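Stevora Striped Placemat, Tan / Blue / Light Blue

In stock, ships from Bestton
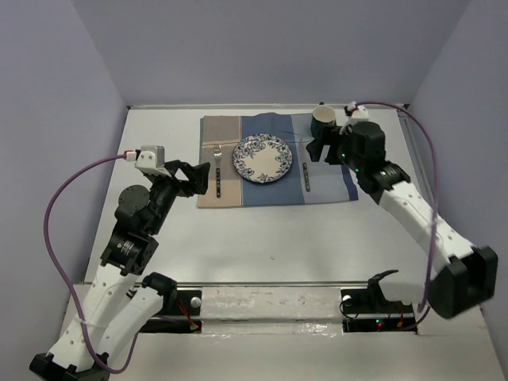

Roy Astix

Rectangular cloth placemat, three vertical bands. Tan on the left, darker blue in the middle, lighter blue-gray on the right. Sold single or in a set of 2. Placemat only, the plate, mug, fork and knife are not included (people ask every week).

Plate goes on the blue band, fork on the tan, knife on the light one. Good for kids learning to set a table, also good for anybody who never did learn. A round plate with a blue flower rim looks nice on it. So does plain cream. Busy red patterns, not so much, but your table your call.

Mug goes off by the back right corner. Dark teal is a good match for the blues if you're buying new.

Washing
Cold, gentle cycle. No bleach. Hang it up or lay it flat, don't tumble dry, the corners curl. Iron from the back while its still a bit damp. Tomato sauce: rinse right away, dont rub. First wash on its own please, the blue can let go of a little color.

Sizing
One size. Fits a dinner plate with a fork and knife beside it. If you use big chargers you'll cover up most of the stripes so maybe look at the Stevora runner insted.

Color
The tan has some beige in it and shifts depending on your light bulbs. Warm kitchen bulbs make it look more yellow. Order one first if you're matching curtains. Sets from the April batch had a slightly darker tan, those are gone now, so if you're adding to an older set there may be a small diffrence.

Shipping and returns
Orders in by noon go out same day. Otherwise next working day. 3 to 5 days to most places. Returns fine if unwashed and folded with the tag on. We don't take back washed ones, sorry.

Cafes and rentals
Minimum for the trade price is 800 pieces, mixed colors OK. Ask for a swatch before you order that many. Lead time is longer than for single orders, email and we'll give you a date.

Also from Stevora: table runner, napkins (solid tan or solid blue), coasters back in stock soon.

Page updated Thu 2 September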